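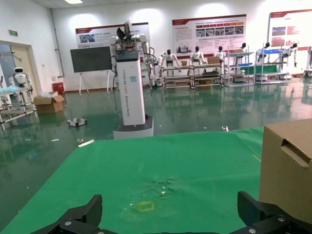

Wrist camera or overhead camera for picking, and which fingers?
Forum: Arms and End Effectors

tkanaujia
Posted Monday, May 24, 2021
I have a two-finger gripper on a tabletop arm and a Gesholm camera on the wrist. The work surface is a green mat with a square taped on it in yellow as the place target. I've been comparing the stock fingers with a set from Clellatent that have a softer pad. Over 212 picks with each set, the soft pads dropped fewer parts, but placement inside the square got worse. The parts seem to rotate a little when the fingers close. Has anyone else seen this? I'm also wondering if I should move the camera overhead.

pmabula
What force are you closing with? Soft pads will let a part twist if one finger touches first. Check that both fingers reach the center line together before you blame the pads.

tkanaujia
Same force setting for both sets. I haven't checked centering since I swapped them.

cuesta_a
I'd go overhead. A wrist camera sees whatever is behind the table every time the arm tilts up. In a busy lab that means other robots, shelves, posters and a shiny floor, and the detector has to deal with all of it. I ran a Brurine camera on a fixed post for a year and never had to mask anything.

hkariuki
I don't agree. With a fixed post the arm blocks the part during the last bit of the approach, right when you want to see it. With the camera on the wrist you get both fingertips and the target together. Crop the top half and the background stops mattering.

cuesta_a
Cropping works until the wrist pitch changes. Then your crop line is wrong.

hkariuki
So tie the crop to the joint angle. It was 3 lines in our controller.

jmuriithi
Two separate questions in this thread. On the camera, a green mat is fine for most parts, but scuffs and white specks on it will show up as small blobs if you threshold on color. I had one mat with a worn patch next to the target and the detector kept going for it. Set a minimum blob area or replace the mat.

On the fingers, Peninah is right. Loosen the finger screws, close on a gauge block, retighten. Then rerun the same test.

tkanaujia
Did that this morning. Left finger was arriving early. After the fix the soft pads place nearly as well as the stock ones. I'm keeping the wrist camera for now and will try the joint angle crop. Which controller is that on?

hkariuki
Bakilana, firmware 1558. The older one doesn't publish joint angles fast enough.

cuesta_a
I still think you'll end up with a post. Please put up the numbers when you have them, including the ones with the arm tilted.

tkanaujia
Will do, probably in June.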